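A square patch of black and white blocks looks like a crossword that gave up. It's a tag, and its whole job is to tell a camera, "I'm number 9," all day long, without a lunch break.

Each tag in a set has its own pattern. The set my friend Villads Þorgeirsson uses has 111 of them, which he claims to know by sight. (He mixes up 5 and 9.)

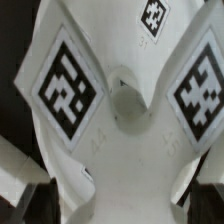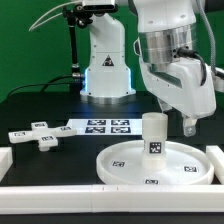
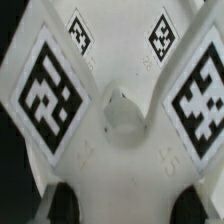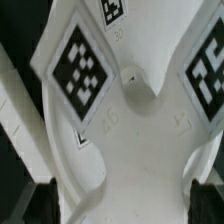 Why not just paint a big number on? Cameras are bad at handwriting and good at squares. A square seen from the side looks squashed, and the squashing tells a computer which way the thing is turned. People still like numbers, so a white part covered in tags may have a 24 and a 25 molded in beside two of them, very faint, for anyone who can't read crossword.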